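Unit 9: Working Rules for Mixed Human and Robot Picking

Course notes, Warehouse Automation, Prosham campus

Read before the January lab. The rules come from the Brundlow site handbook, shortened for class use.

Scope

Any aisle where people and mobile robots handle the same parcels. Fenced cells were covered in Unit 7 and have their own rules.

Before entering the aisle

Check the zone light. If it is amber, a robot is still finishing a move — wait for green. Sleeves above the wrist, no lanyards. Tell the floor lead which bay you are going to and when you are out again.

Speed and distance

The handbook limits robots to walking pace in shared aisles. Keep 50 cm clear between the robot's path and the rack uprights. Anything on the floor inside that strip counts as an obstruction and is logged.

Handling parcels

Set the basket down flat before taking anything out. Use both hands. Labels face up, so the fixed scanner can read them after the basket is put on the belt. If a label is torn, smudged or written over, the parcel goes to manual check. Do not tape over a barcode. Do not reach into a basket that a robot is holding, even if the arm has stopped. A stopped arm may still be powered.

Glossy black wrap is a known problem for depth cameras. At Brundlow the rule is that black bags are picked by hand until the Plurkine vision settings for that shift have been signed off.
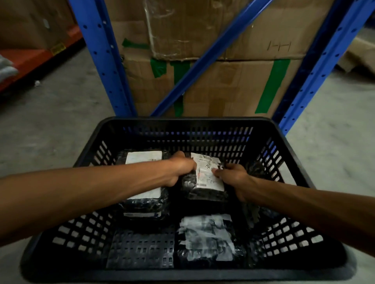

Fig. 9.2. Hand picking of black-wrapped parcels from a basket beside the racking.

Recording

Use Form 104 for every manual check. Write the bay number, the time and the reason code. Code 74 is an unreadable label. Leave the robot ID blank if no robot was involved.

Reading for the lab: Pereyra handout, section on shared zones.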